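Seit April bügle ich keine Bettwäsche mehr, und ich will hier mal eine Lanze brechen für alle, die es genauso halten. Meine Mutter hat früher alles gebügelt, sogar die Geschirrtücher, und ich habe das brav übernommen, fast 50 Minuten pro Wäschekorb (ja, ich habe einmal auf die Uhr geschaut und mich dann sehr geärgert). Wofür eigentlich? Nach einer Nacht sieht man davon sowieso nichts mehr!

Ursina Brunner, meine Nachbarin, hält das für den Anfang vom Ende. Erst das Bett, dann die Hemden, dann lässt man sich ganz gehen. Wir haben darüber im Treppenhaus so lange gestritten, bis ihr Kaffee kalt war. Sie faltet ihre Laken auf Kante, und ich gebe gern zu, dass ihr Schrank toll aussieht.

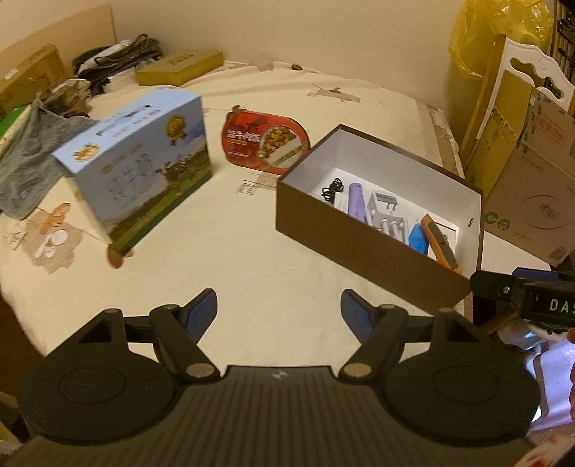

*Cremefarbener Stoff mit Comicmotiven und kleinen Falten. Mich stören die nicht.*

Was mich an der Bügelei am meisten nervt, ist das schlechte Gewissen. Kommt Besuch über Nacht, entschuldige ich mich für Knitter, die der Gast im Dunkeln gar nicht sieht. Mein Freund Vinzenz hat neulich bei uns geschlafen und am Morgen bloss nach dem Brot gefragt.

Hemden bügle ich übrigens weiterhin, auch Tischdecken, wenn es etwas zu feiern gibt. Das Brett bleibt also im Flur stehen, und mein Mann stösst sich weiter das Schienbein daran.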